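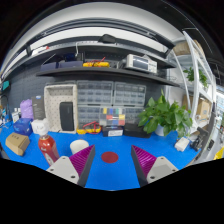
Povent Review: Four Months of Scheduling and Email for a Small Shop

By Alina Roman
November 8, 2021

I started to pay for Povent in July, when the free plan of my old newsletter tool became too small for my list. I sell printed notebooks and calendars under the name Hodoroagă, and I do all the marketing myself, usually in the evening. So please read this review as the opinion of a shop owner. I am not an agency and I have never managed a big budget.

Povent is a web application which joins three jobs: it sends newsletters, it schedules posts to social networks, and it keeps a small contact database. There is also a landing page builder. I used it only two times, so I will say little of it.

Getting started

The import of my contacts went well. I uploaded a file with 3,732 addresses, and Povent found 191 of them which were duplicates or had a mistake in the spelling, for example a missing dot before "com." It showed them in a separate list and let me correct them by hand. My former tool simply refused such lines without telling me which ones they were.

The verification of my domain took more time. You must copy three records into the settings of your domain provider, and the help page for this step has screenshots from an older version of the menu. I wrote to support and received a polite answer the next morning, with the correct values already filled in for my domain. After this, everything was green.

Writing and sending newsletters

The editor works with blocks. You pull a block for text, picture, button or product into the letter and then you change it. I found it comfortable after the second letter. The spacing between blocks is sometimes different in the preview and in the real email, mostly in Outlook, so I always send a test to myself and to my sister, who uses an old laptop.

What I like the most is the segment tool. You can say, for instance, "people who opened one of the last five letters but did not click," and the number of contacts changes at once while you are choosing. For my autumn calendar I made a segment of 1,208 people who had bought something from me before. I wrote them a shorter letter with one button only, and it brought me more orders than the long letter to everybody in the month before. Maybe the product was also better, I can't separate these two things.

The subject line helper is less good. It gives your subject line a score from 0 to 100 and offers improvements, and the improvements always sound like a sale of mattresses. I turned it off in the settings under Writing.

Automation exists, but on my plan it is limited to five flows. I have a welcome flow with three letters, a flow for abandoned carts and one for birthdays. The birthday flow sent the same letter twice to a few customers in my first week. Support told me it was a time zone problem and that I should set the time zone in the account and also in the flow. I don't understand why there are two places for it.

Scheduling social posts

The calendar is clear and quick. Each network has its own color, and you can drag a post to another day. If you write one text for all networks, Povent warns you when it is too long for one of them and opens a separate version only for this one.

Two things bother me here. First, you can't upload more than 50 media files at once, and when you reach this limit, the whole upload stops and you must begin again. Second, the mobile app does not show drafts. I often write a caption on the bus and would like to finish it at home on the computer, or the opposite. For the moment I keep my captions in a notes app and paste them.

Hashtag groups are a small function that I use every day. You save a group under a name, and then you insert it with two letters.

Reports

The reports are simple. You see opens, clicks, unsubscribes and, if your shop is connected, the sales from each letter. I would not trust the open rate too much anymore, with the changes in how mail apps load pictures, and Povent puts a small note next to this number to say so. I found this fair from their side.

You can export to a spreadsheet, but the dates come out as text, and I have to convert them each time.

Compared with Huvden and Skaven

Before I decided, I tried two other tools with their trial periods. Huvden has the most beautiful templates of the three and a better landing page builder, but there is no social calendar, so I would need to pay for a second tool. Skaven can do much more than Povent, with lead scoring and tests with many variants. For me it was too heavy. After one week I still had to search for the button to send a letter, and the price grows quickly with the number of contacts.

If you have a sales team, I think you should look at Skaven first. If you send only newsletters and care very much about design, take Huvden.

What I would like to see

Drafts in the mobile app, please. Also one single place for the time zone, and new screenshots in the help page about domains. A discount for yearly payment exists, but it is hidden in the billing page and I learned about it only in my second month.

My rating

Newsletters: 4.5 out of 5
Social scheduling: 3.5 out of 5
Reports: 3 out of 5
Support: 5 out of 5
Overall: 4 out of 5

I have changed to the yearly plan and will stay with Povent for the Christmas season.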